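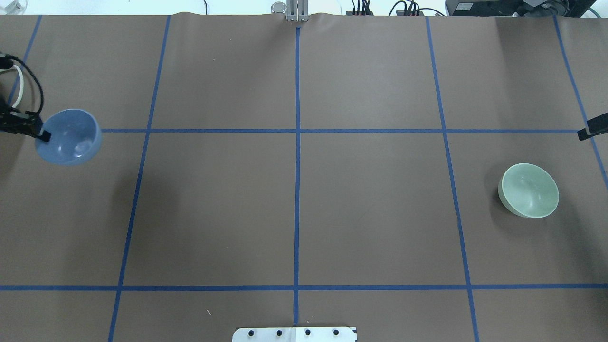
Figure 3. Tabletop marked off with strips of dark blue tape.

We use cookies to improve your reading experience. Accept / Manage settings

4.2 Session length and return rate in the word-recall game

Hundadine is a word-recall game for phones and tablets. The player sees a short list of words, waits through a blank screen, and then picks the same words out of a longer list. It is published by Zemeck and was given to our players through Skillora, the login page they already used for their other course apps. None of them paid for it, and the in-app store was turned off for the length of the study.

We split the 40 players into two groups of equal size. The first group had the game as it ships, with a timer bar that shrinks across the top of the screen. The second group had a version with the bar hidden. The time limit itself was the same in both versions, and a round ended without warning for the second group. Word lists were drawn from the same pool of 100 common nouns, and no list was shown twice to the same player in one session.

A session was counted from the first tap on "Play" to the moment the app was closed or left in the background for more than two minutes. Sessions with fewer than three rounds were dropped. Most of these came from the first few days, when players were still opening the settings page and changing the sound.

Players who could see the timer bar finished more rounds per session, but their sessions were shorter. They tended to stop after a lost round. Players without the bar kept going after a loss, and several of them went on for nearly 30 minutes in one sitting. Scores per round were close in the two groups once the first week was left out. We had expected the hidden bar to cost points, as players could not pace themselves, and we saw this only on the longest lists.

Return rate was harder to read. The app sends a daily reminder in the late afternoon, and a good share of sessions in both groups began shortly after it. Honkanen, the scoring tool we used for the logs, does not record whether a session was opened from the reminder or from the home screen, so the two cannot be pulled apart in our data. In March the reminder failed for both groups after an app update, and sessions fell by about the same share in each.
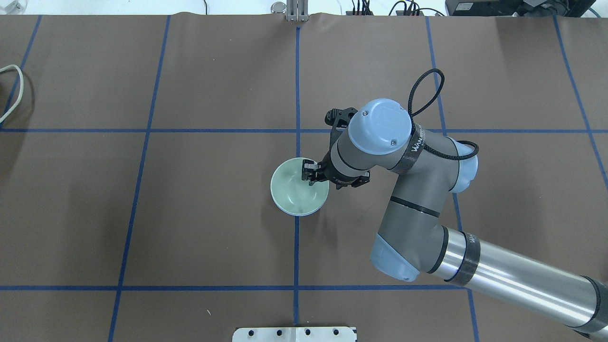
Figure 4. Pale green bowl near the middle of the table.

We also asked players to rate each session on a five-point scale from "dull" to "fun". The question came up on the end screen and could be skipped. Ratings were higher without the bar, but skipping was also more common there, and a player who skips may well be a player who is bored. We therefore report the ratings in the appendix only and draw nothing from them.

Two players moved to new devices partway through - their earlier logs were merged by hand. One further player shared a tablet at home, and rounds from that tablet with very different tap speeds were removed before scoring. Leaving this player out altogether does not change the direction of any result in this section. The effect of list length is taken up in 4.3.

Last updated: June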